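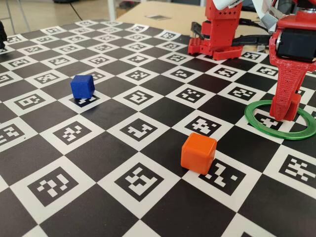

Can people without an engineering background come to a robotics open day? Most of them can, and at Skellotis more than half the sign-ups this time were from folks who had never worked with a robot.

Skellotis opened its workshop to the public on November 22, 2024, its second open day this year after a smaller one in May. Doors at 9, first demo not long after. Full house by mid morning, coats piled on the radiators.

Main draw was the tabletop arms. Small red ones, 3D-printed parts, working over a checkerboard mat with a coded marker on every white square. Colored cubes and a green ring for the arms to go after. Simple stuff to look at, and people stood three deep for it.

Kazuhiro Imai ran the first session. He kept the talk short and took questions while the arm was going, which the crowd liked. "A ring is harder than a block," he told one group. "The middle of it is nothing. You have to decide which part you want before you go down." A boy in the front row wanted to know if it could stack the cubes. Imai said come back at the end of the day.

Minoru Kaneko covered the mat and the markers. Short version: each pattern is different, so the software can tell which square it is looking at and work out where the arm is from that. He passed a spare printed sheet around the room. It came back with a coffee ring on it.

Visitors got a turn too. Sign-up sheet by the door, 48 slots, gone before lunch. Each person had a couple minutes with the controls and a staff member alongside. Mali Samuel, a middle school science teacher who brought 27 students on a bus from the east side, said the kids were better at it than she was. "I kept coming in too high. They just went for it." She has asked for a return visit in the spring and was told probaly.

Not everything was tabletop. Shuzhen Tang from Brillisus gave a talk in the back room on small-batch packing, with slides, and stayed well past her slot because of questions on cost. Her answer to most of them was that the arm is the cheap part and the setup hours are what you pay for. Some shop owners in the room wrote that down. A planned session from Kuroda was dropped from the program, speaker out sick. No new date yet.

Skellotis also used the day to talk about space. The company wants to move into the old Estadar building on the river side and open a training room there in 2027, with evening classes for adults. Lease not signed. Aoi Kobori, who handles outreach for the company, would not give a price for the classes but said the open days will stay free wherever they are held.

Parking was the main complaint. The lot behind the workshop filled up early and the street was no better, next time take the bus if you can.

Next open day is set for May, date to be anounced. School groups should write to the outreach desk ahead of time, and hands-on slots will be split between morning and afternoon so late arrivals get a shot. Under 12s need an adult with them.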